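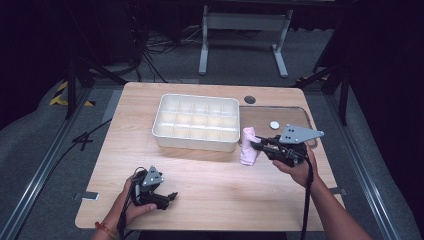
Admission Screening Room Checklist - Gebremichael Hall, Prumau College
Checked 10 Jun 2026

1. Exits clear and unlocked. Yes.
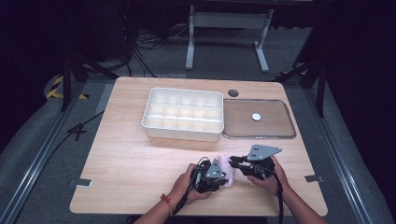
Reading time: 2 min

2. Candidate desks stable. Two were leveled before the check.
3. Extinguisher tag 3266 in date. Yes.
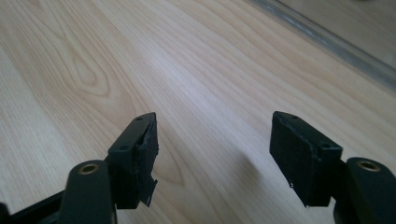

4. Seating limit of 20 candidates posted at the door. No - the notice is to be replaced before the October session. 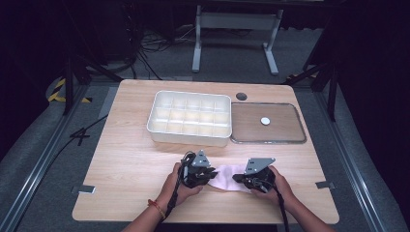
5. Evacuation route shown on admission slips. Yes. Candidates must bring a printed slip.

Result: approved, with item 4 open.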